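Kedex grant, progress report, November
Motville lab, electron microscopy group

Short one this time, beam time starts at 6 am tomorrow.

Where we are: platinum pairs on graphene are holding still long enough to image. 858 usable frames so far out of the 2,000 we promised. Behind, yes. Lost most of October to a leak in the sample chamber. Leak found, seal replaced, pressure back to normal.

Drift still the main headache. Sample slides a little while we record and the atoms smear. Issahaku method (short exposures, stack them after) helps a lot at low voltage, less at high. Writing that up now.

Heating runs: not started. Holder from Ronel came with the wrong connector, replacment ordered. Want 15 runs done before the next report, stepping up the heat slowly so the graphene doesn't tear.

Money: travel untouched. Consumables nearly gone, mostly grids. Went through a box of 100 faster than planned, many came with torn film. Would like to move part of the travel line over to grids, please confirm if thats OK or if you need a form.

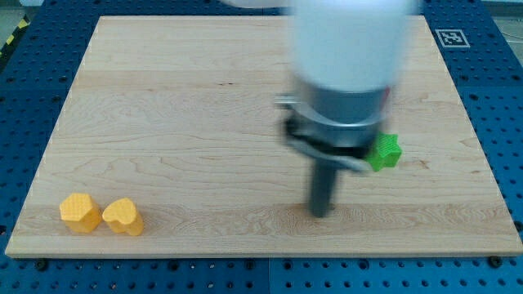
Wood board on the blue perforated tabletop.

Next: finish the low voltage set, fit the new holder, first heating run. Data from the first set goes on the shared drive once file names are cleaned up. Budget sheet to follow separately.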